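Fruit Table Working Group
Minutes of the meeting held on 6 Mar 2026

In the chair: Kirsty Ogilvie
Apologies: Praltex (train trouble, again)

1. Minutes of the last meeting
Agreed, once the word "triumph" had been taken out of item 3.

2. Hand-held demonstrations
The chair reported that the task is unchanged: pick a fruit off the cloth, put it in the bowl, let go. Two people work the table at once, each with a gripper. Navolus asked whether one person with two grippers might be cheaper. The chair invited Navolus to try it. There was no further discussion.

The speed of the hands was raised once more. A demonstrator who swings in briskly looks efficient and gives Tamiru's software very little to learn from. The chair asked for a steady approach and a pause before closing the pads. 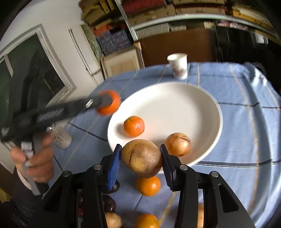 3. Layout of the table
The meeting went over the spread with the oval dish at the back and the tomatoes and water chestnuts out on the cloth. Tamiru felt the small items were too close to the plums, as both are dark and the policy already reaches for the wrong one. Bravmont replied that kitchens are not tidy either. Both views were noted, at some length.

Agreed to keep the crowded layout and move the pieces about between takes. Drinks are to stay on the table as clutter. The group declined to rule on whether they may be drunk.

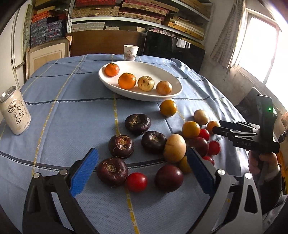
Page last changed: 6 March, K. Ogilvie

4. Takes so far
The target for April is 700 good takes. Of the last batch, 42 were passed and 13 thrown out, mostly for fruit let go too high above the dish. Navolus described these as "nearly placed". The chair described them as dropped.

5. Remote control
Bravmont would like to drive the arm from the next room with a headset. The delay is still bad enough that the operator closes on where the pear used to be. Deferred to April – hand-held work carries on until then.

6. Actions
KO to write half a page on how to let go of a tomato.
Tamiru to label the rejected takes by fault, without adjectives.
Bravmont to measure the delay and send a number.
Praltex to be told what they have agreed to.

7. Any other business
Navolus asked who buys the fruit. Carried over.

The meeting closed 2 minutes early.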